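VESALICO : mentions d'étiquetage des produits de la mer
Fiche de données et mode d'emploi

Version du 27 août 2025
Responsable de la fiche : Yayra Essien
Relecture : Flor Salazar, Esko Tikkanen

À lire avant de télécharger

Vesalico est un recueil de mentions relevées sur des emballages de crevettes, de moules, de thon en boîte et de quelques produits panés. Il contient 615 fiches, une par emballage. Il ne dit pas si un produit est bon, sain, propre ou pêché correctement. Il dit ce qui était imprimé dessus. La différence paraît évidente, et pourtant la moitié des messages que nous recevons demandent quelle marque acheter.

Nous ne le savons pas. Si vous cherchez une réponse à cette question, fermez ce fichier.

Pourquoi ce recueil existe

Il est parti d'un désaccord. Lucero Arboleda soutenait que les mots employés sur les paquets de crevettes surgelées suffisaient à distinguer un élevage d'une pêche en mer. Flor Salazar pensait le contraire et avait dans son congélateur de quoi plaider sa cause : un sachet « sauvage par nature », sans zone de capture lisible, l'adresse d'un conditionneur et un dessin de vague. Nous avons commencé à recopier les étiquettes pour trancher. Nous n'avons pas tranché, mais nous avons les étiquettes.

Le premier lot a été saisi en mars, à Brikulstead, dans des conditions que je qualifierais de médiocres. Les lots suivants sont meilleurs. La colonne « lot » permet d'écarter le premier, et je conseille de le faire pour tout travail où l'orthographe exacte compte.

Contenu du dossier

mentions.csv : le tableau principal, une ligne par emballage.
vocabulaire.csv : les 140 termes normalisés et leurs variantes.
refus.csv : les emballages écartés, avec le motif.
notes_saisie.txt : les remarques des personnes qui ont recopié. À lire, même si c'est mal rangé.

Les fichiers sont en UTF-8, séparateur point-virgule. Les champs de texte sont entre guillemets droits. Certains tableurs remplacent les codes de zone par des dates à l'ouverture ; importez la colonne en texte.

Description des colonnes

id : identifiant, sans signification. Les trous dans la numérotation viennent des doublons supprimés.

produit : crevette, moule, thon, pané, autre. « Autre » est un fourre-tout et se comporte comme tel.

mention_brute : le texte recopié tel qu'imprimé, fautes comprises. Quand un mot était illisible, il est remplacé par [?]. Nous n'avons rien deviné.

mention_norm : le terme du vocabulaire auquel nous avons rattaché la mention. C'est une interprétation. Elle a été faite par une personne, puis relue par une autre, et ces deux personnes n'étaient pas toujours d'accord.

zone : la zone de capture ou le pays d'élevage, si l'un des deux figure sur l'emballage. Champ vide quand il n'y a rien. Ne remplissez pas les vides à partir du nom de la marque, quelqu'un l'a fait et les résultats étaient ridicules.

methode : engin de pêche ou mode d'élevage déclaré. « Déclaré » est le mot important.

logo : oui ou non, selon qu'un pictogramme de type label apparaît. La colonne ne distingue pas un label contrôlé par un tiers d'un rond bleu avec un poisson que le fabricant a dessiné lui-même. Esko Tikkanen voulait séparer les deux. Il faudrait remonter à l'organisme derrière chaque logo, et nous n'avons pas su le faire de façon fiable.

face : avant, arrière, côté, couvercle. Indique où la mention a été trouvée.

lot : de 1 à 12.

Comment les données ont été recueillies

Les emballages venaient de nos achats, de ceux de nos proches et d'un dépôt-vente alimentaire, Guzmán, qui nous a laissé fouiller dans ses cartons. Ce n'est pas un échantillon représentatif. Il surreprésente les produits que nous aimons, les promotions et les formats familiaux. Toute phrase du genre « tant pour cent des crevettes vendues portent la mention X » tirée de ce tableau serait fausse, et je préférerais ne pas y voir notre nom.

Chaque emballage a été rincé, mis à plat si possible, puis recopié à la main. Nous avons essayé la reconnaissance automatique de caractères sur le lot 4. Sur les sachets brillants et froissés, elle produisait des mots plausibles qui n'étaient pas sur le sachet, le pire type d'erreur pour un recueil de mots. Le lot 4 a été ressaisi entièrement. 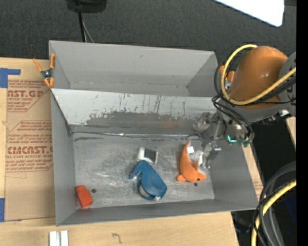

Bac gris à deux compartiments, posé sur une table en bois clair.

La relecture portait sur 24 fiches par lot, tirées au hasard. Poppy Bunting les reprenait sans voir la première saisie. Les écarts les plus fréquents concernaient les accents, les majuscules et les astérisques. Ces derniers méritent un mot : un astérisque oublié peut changer le sens d'une mention, puisque la restriction se trouve souvent en petits caractères à l'arrière. Nous recopions désormais l'astérisque et la note dans le même champ, séparés par une barre verticale. Les lots 1 et 2 ne suivent pas cette règle.

Ce que nous pensons des mots les plus courants

Cette partie est une opinion. Elle n'engage pas le tableau.

« Naturel » ne nous a rien appris, sur aucun produit. Dans le cas du thon, « au naturel » désigne une préparation, et l'acheteur qui y lit une promesse sur l'origine du poisson se trompe. Le vocabulaire distingue les deux emplois.

« Responsable » est presque toujours suivi d'un nom : pêche responsable, élevage responsable, filière responsable. Responsable devant qui, et vérifié par qui, c'est rarement écrit. Il arrive qu'un référentiel soit nommé. Dans ce cas, la mention brute le conserve.

« Sélectionné par nos experts » figure dans le vocabulaire sous « sans contenu vérifiable ». Un fabricant nous a écrit pour s'en plaindre. Nous lui avons demandé qui étaient les experts et nous attendons sa réponse.

« Frais », sur un produit décongelé, est le cas qui a provoqué le plus de disputes. Nous rattachons la mention au terme « frais_ambigu » dès que le mot « décongelé » apparaît ailleurs sur l'emballage. Lucero trouve cette règle trop sévère. Je la trouve plutôt indulgente.

« Pêché à la ligne » paraît précis. Il recouvre pourtant des pratiques assez différentes, et l'emballage ne précise pas toujours laquelle. Nous l'avons laissé tel quel, sans sous-catégorie.

Usages raisonnables

Étudier le vocabulaire des emballages. Construire une liste de mots à surveiller. Entraîner un petit classeur de texte, à condition de regarder ses erreurs une par une. Préparer un cours ou un atelier sur la lecture des étiquettes.

Usages que nous déconseillons

Classer des marques. Les noms de fabricants ont été retirés, et les reconstituer à partir des slogans reviendrait à juger des entreprises sur quelques sachets.

Donner des conseils de santé. Le tableau ne contient ni allergènes, ni valeurs nutritionnelles, ni traces de métaux, ni dates limites.

Conclure sur la légalité d'une étiquette. Nous ne sommes pas juristes. Les règles varient selon le produit, sa transformation et le pays de vente. Une mention qui nous agace peut être parfaitement conforme.

Alimenter une application qui note les produits avec une couleur. On nous l'a proposé, sous le nom de Vova. Nous avons refusé, la licence ne nous permet pas de l'interdire à d'autres, et je le regrette.

Défauts connus

Les produits panés sont mal décrits. La part de poisson, quand elle est indiquée, se trouve dans la mention brute et n'a pas de colonne.

La colonne « zone » mélange des noms de mers, des codes et des pays. Une table de correspondance a été commencée puis abandonnée.

Les emballages multilingues n'ont été saisis qu'en français. Or il arrive que la version française soit plus courte que les autres. Nous ne savons pas à quelle fréquence, faute d'avoir noté le reste.

Les couvercles des boîtes de thon se lisent mal une fois ouverts. Plusieurs lignes portent un [?] pour cette seule raison.

Licence et citation

Les données sont librement réutilisables, y compris à des fins commerciales, avec mention de la source. Citez « Vesalico, mentions d'étiquetage des produits de la mer » et le numéro des lots utilisés. Si vous avez modifié la colonne mention_norm, dites-le.

Signaler une erreur

Ouvrez un ticket avec l'identifiant de la fiche et la correction proposée. Une photo nette de l'emballage aide beaucoup. Les corrections fondées sur le site du fabricant sont refusées : le site et le sachet ne disent pas toujours la même chose, et le recueil porte sur le sachet.

Les tickets sont lus par Yayra Essien, en général le soir.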